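Teaching by hand: folding knitwear
Okent project gallery, page 4 of 11

Hosel is our name for the folding work inside the Okent project. A person holds a gripper in each hand and does the job the way the robot will later be asked to do it. Each gripper carries its own camera, so what gets recorded is what the robot's hands would see. No arm is needed while the teaching is going on.

The April sessions were done in ordinary homes in Vekalport. Anderson Sales drew up the list of items and asked for knitwear to come first, as the earlier towel recordings had been fairly easy. Knits stretch when they are lifted and the layers slide over one another. A set is 22 folds of the same item, and the April list came to 132 folds in all.
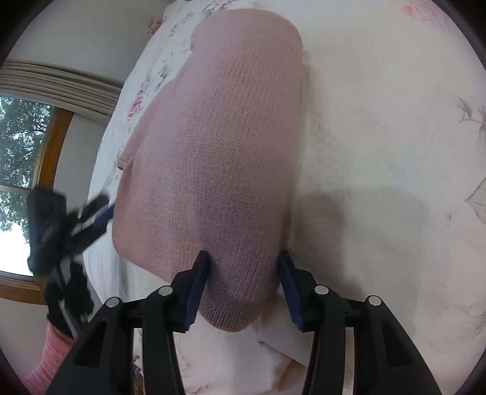

Pink knit on a floral bedspread, with the blue pads at the rounded end of the fold. The second gripper is on the left.

Beds were used wherever the home had one free. A bedspread gives under the fingers, and it wrinkles, so the person has to press and slide in a way that a hard table does not call for. The pattern on the cover was left to the household. Plain covers were used in the first home and we decided against asking for them again.

Demonstrators were told to work at their normal speed and to carry on if a fold went wrong. A corner that slips and is picked up again is kept in the recording. Runs are only thrown out if a gripper is put down part way through or the camera loses track of where it is.

Before each set the fingers are opened and closed fully so that the width reading can be checked. After that the item is shaken out, dropped on the bed and the next fold begins.

Remote control recordings of the same items were made at the Fagundes workshop, where the operator sits away from the table and moves two arms with a pair of handles. Those are slower, and the operators found sleeves the hardest part. They are on page 5.

Previous page: towels and pillowcases
Next page: remote control at Fagundes
Back to all Okent galleries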